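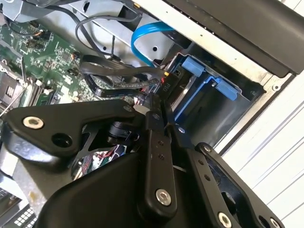

Ticket 608
Opened by: Notburga Sutter, Accounts
Assigned to: Silvan Riedl
Subject: Spreadsheet says it is 1904
Priority: High (set by user), Low (set by Damian), High (set by user)

Thursday, Dec 5, 2002

8:48 - User reports that every due date in the receivables workbook has moved back four years and a day. Invoices to Danzer that were due this month are now due in 1998. User would like to know if she can charge interest.

9:05 - Asked user whether anything changed since yesterday. User says no.

9:20 - Asked again, in person. User says Lorenz Wyss "tidied" the workbook last night. Tidying turns out to mean he copied all the sheets into a fresh file he had brought from home, where he has a Mac.

9:35 - For anyone reading this later: Excel has two calendars. One starts in 1900, the other in 1904, and the second is the old Mac default. A date is stored as a plain number of days. Paste that number into a workbook using the other calendar and it gets read from the other starting point, which puts you off by 1,462 days. Nothing warns you. The cells look perfectly happy.

9:50 - Opened Lorenz's file. Tools, Options, Calculation tab, "1904 date system" is checked. Unchecked it. The pasted dates came right. The dates Lorenz had typed in by hand last night are now wrong by the same amount in the same direction. Checked it again and went for coffee.

10:15 - Lorenz called. He does not recall typing any dates. There are 48 of them, all in the Zostido tab.

10:30 - Plan: leave the box unchecked, put 1462 in an empty cell, copy it, select the typed dates, Paste Special, Values, Add. Tried it on a copy first. Remember to clear the 1462 afterward, or it will be totaled into somebody's balance.

10:40 - Damian Wyss (reply by email): "Is it a virus?"

10:42 - No.

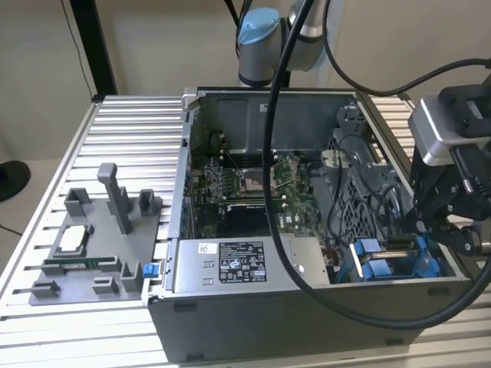 11:10 - Second symptom reported by user: the aging report still shows everything as overdue. Her theory is that the computer itself has lost track of the year, and she has asked for a new battery. The system clock is correct to the minute and has been all morning. Opening up a tower, laying it on its side and admiring the green motherboard would be a pleasant way to reach lunch, but a flat battery does not edit one workbook and leave the rest alone. Declined.

11:25 - Aging report links to the receivables file and was opened at 9:15, before the fix. It is showing saved values. Edit, Links, Update Now. Report is fine. Elteck is still overdue, and according to user that one is real.

11:50 - Paste Special done on the live file. Checked Zostido against the paper invoices with Baiba Ozoliņš. All match except two, where Lorenz had entered June 31. Excel had quietly kept those as text, so the Add did nothing to them. Corrected by hand from the paper.

1:15 - Saved as the master copy on the Nundstead share. Old file renamed with DO NOT USE at the front. The last file named that way was opened by three people before the end of the day, so this one is also read-only.

1:30 - Asked Lorenz to stop starting workbooks at home. He asked if he could just change the setting on the Mac. Yes, but it is per workbook, so he would have to remember every time. Long pause on the line.

2:05 - User confirms dates are good. User asks again about the interest.

Status: Resolved. Interest question forwarded to Damian.

3:40 - Reopened by Damian Wyss. Comment: "What is 1904?"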